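Cunirance Handheld Gripper Kit, pair

A kit for recording two-handed table tasks without a robot arm. You hold one gripper in each hand and do the job as normal. Each gripper is topped with a marker cube for tracking. Supplied by Jastari, part number 2512.

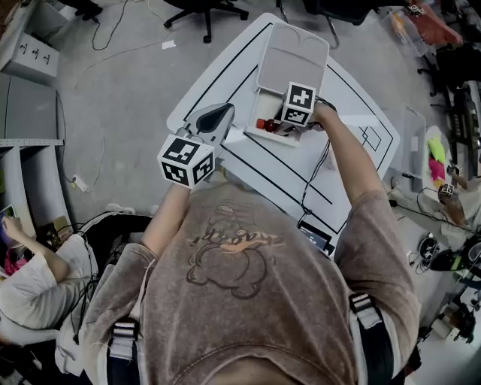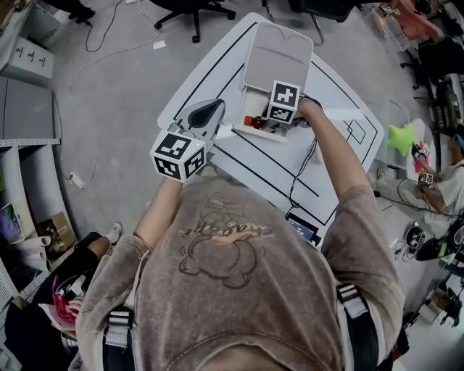 Kit in use at a taped table, with a small red bottle in the open storage box.

In the box: 2 grippers, 2 marker cubes, shoulder straps, cable. Spare cubes are sold separately. Orders of more than 100 kits are quoted by email. Next delivery due in August.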